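Gendberg open day, who else went?

hafprice
Drove out to Trununcombe in July for the Gendberg open day and I'm still thinking about it! They had the two-arm setup working at a desk on takeout stuff, bags and bowls and snack packs. I got in at 4 and stayed until they kicked us out.

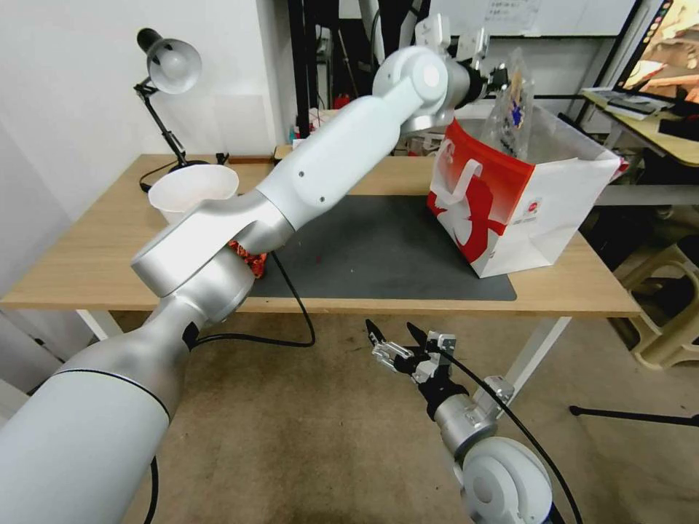 Parking was awful, by the way. Anyway, I went in expecting the canned factory demo (pick up block, put down block) and this was way messier and way more fun. Marwa Abdelaziz gave the talk and she took every question we threw at her.

kadri_b
I was there too and I'm less sold. It's slow. My kid could set a table in the time it takes those arms to line up on one bag.

hafprice
Your kid has had years of practice lol
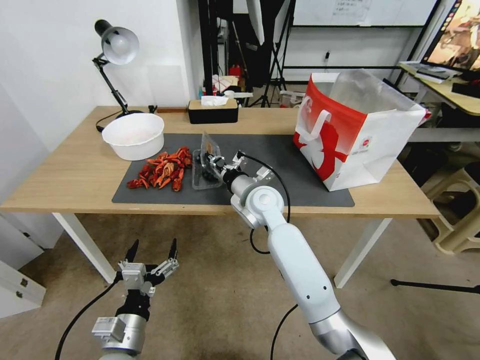 elfassi_fan
Slow doesn't bother me, I want to know about soft and odd-shaped things. Every vendor can grab a box. A pile of crawfish on a desk mat with a clear plastic container in the gripper right next to it, that's closer to what my kitchen looks like. Clear plastic gave us fits on the El Fassi arm at work.

kadri_b
Fine, but would you buy one? Show me 1000 runs and the failure count. I asked and got "we'll publish it."

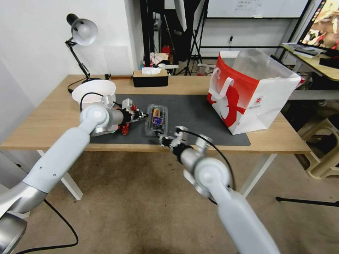

hafprice
She told me 24 people were signed up for the talk and it felt like 100 in there, so maybe she was just rushed. Email her, she gave out cards.

furlow22
Is there another one this year? Missed it completely.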